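Hand-held grippers bring new jobs to the old sorting floor at Drisell

26 July 2022

Staff at the Drisell parcels depot in Tullovside have started a new kind of shift, and plenty of them want another go at it!

Since June, people from the packing benches have been able to sign up for half-day sessions upstairs, where they teach robots how to handle things by doing the handling themselves. They hold a gripper in each hand and work through everyday jobs: picking up, turning over, hanging up, putting away. The recordings go to Ellwood, the firm supplying the robot arms that will join the returns line next year, and so far the Tullovside team has sent over 1,392 of them.
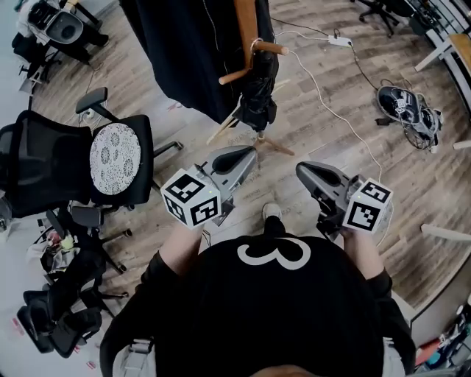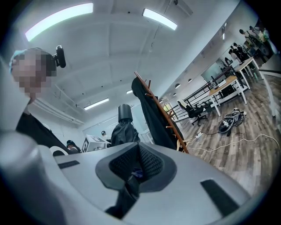
Words and pictures: Steson newsdesk

It takes a little while to get the knack. Fingers want to do what fingers have always done, and with a gripper you have to slow down and think about where the two pads will meet. Most people find their rhythm by the second session, and the packers (who spend all day judging how firmly to hold a box) have been especially quick to pick it up.

What changes for the depot? The returns line is the job people like least, with a lot of bending and lifting and the same few movements for hours on end. Ellwood's arms will take on the first stage of unpacking, and the 10 people now on that stage will move to checking, repairs and running the arms. Drisell has put it in writing that no posts will go, and the new roles come with a higher grade.

There are still things to settle. The union branch wants the recording sessions paid at the higher grade from the start, and talks on that carry on next month. Some staff have also asked who will see the recordings and how long they will be kept.

Even so, there is a real buzz about the place. All 175 people at the depot have been offered a session, and the waiting list is already well into the autumn. Anyone at Drisell who would like to join it can put their name down at the shift office.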